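Notebook, bench 2, demonstration collection
September 19, 2018

Present: me (Ximeng Liao), Serena Sartori in the morning, Fergus MacAulay from 14:00.

Continue from the last entry. The purpose is still the same: to gather examples for the policy that Demchenko will train, for the powder transfer task. We had 704 episodes in the store before today. After the cleaning that Serena made on Monday evening, 271 are marked as good for training. The others are not deleted, they are only moved to the folder "hold", so please do not ask me again where they are.

Set-up in the morning. Power on, homing, air pressure checked. I started the Gitis recorder before the arm was enabled, as Alistair asked in his note. If it is started after, the first joint values are missing and the file looks correct until somebody tries to read it. We lost most of one day in August for this.

Camera check. The wrist camera needs its exposure looked at every time the ceiling lights are changed. The cloth on the table is dark and automatic exposure opens too much, so the white parts of the gripper go almost to pure white. I tried the fixed value that Serena wrote on the tape, and also one step lower. With one step lower the cloth becomes too dark and the weave is lost. I stayed with her value.

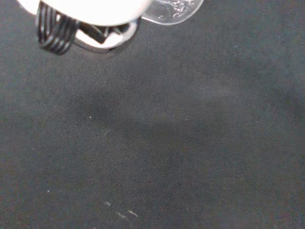

The cloth itself I brushed before the first episode. Marion's opinion is that small lint should stay, because the real bench will never be perfect, and a policy which saw only perfect cloth will be surprised by one white point. My opinion is that lint near the target can look like spilled powder to the person who labels. We did not agree. For now the rule is: brush once at the start of the day, and after this leave everything as it is until the evening.

Clear plastic is still the difficult thing for the wrist view. Against the dark cloth the edge is only a thin light line, and the reflections move when the arm moves. Fergus proposes to add a weak side lamp. I would like to test this on a separate small set first and not mix it with the current one. If we change the light in the middle, Demchenko must be told which episodes are from before and which from after.

Episodes. We collected 66 today, Serena the first part and Fergus the rest. I did only the resets and the notes. Things I wrote down while they worked:

Serena approaches slowly and stops over the target for one moment before she goes down. Fergus goes in one curve without stopping. Both are good demonstrations, but the time per episode is very different. I put the operator name in the metadata field, please continue to do this.

3 episodes were aborted. One because the recorder gave a disk warning, the other two because the operator was not happy with the approach and pressed stop. Aborted episodes keep their number. Do not use the number again.

Start positions: we take them from the Bata list, in the order of the list. In the afternoon we skipped one line by mistake and I noticed it only later. The skipped line is marked in the sheet and should be done first tomorrow.

The cables. When the elbow is in the low position, the black cables hang by the base and I do not like how they swing in a fast return. The straps hold well on the upper part. I asked Fergus to make the return slower and he did. It would be better to have one more strap lower down, but not during a collection day, the look of the arm would change between episodes.

Head view. This is the view which Demchenko uses most, so I checked it more carefully than the other. The funnel and the rack must both be inside with the arm in the hover pose. The rack may be a little diagonal, this is intended, the Clistasel script draws a new angle for each block.

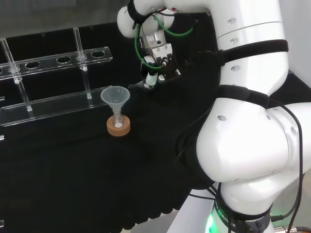
Head view, hover pose. Funnel in the short tube on the cork ring, two glass tubes in the rack.

Labels. We use four phases: approach, hover, action, return. The border between approach and hover is not clear for Fergus's episodes, for the reason written above. I labeled hover as starting when the fingertip enters the area over the funnel, also if it does not stop. Alistair should say if this is acceptable for him. If it is not, only today's afternoon labels must be changed, the morning is fine in both ways.

Storage. Everything was copied to the server at 18:20, checksum correct. The local copy stays until Friday.

To do:
Skipped line from the Bata list, first thing.
Ask Alistair about the hover label.
Small test set with side lamp (Fergus), in its own folder.
Send Demchenko the new episode numbers and the names of the operators.
Order cork rings, same size as now.
Marion wants to watch one block before she decides about the lint. She can come in the morning, Serena will be at the bench.

X. L.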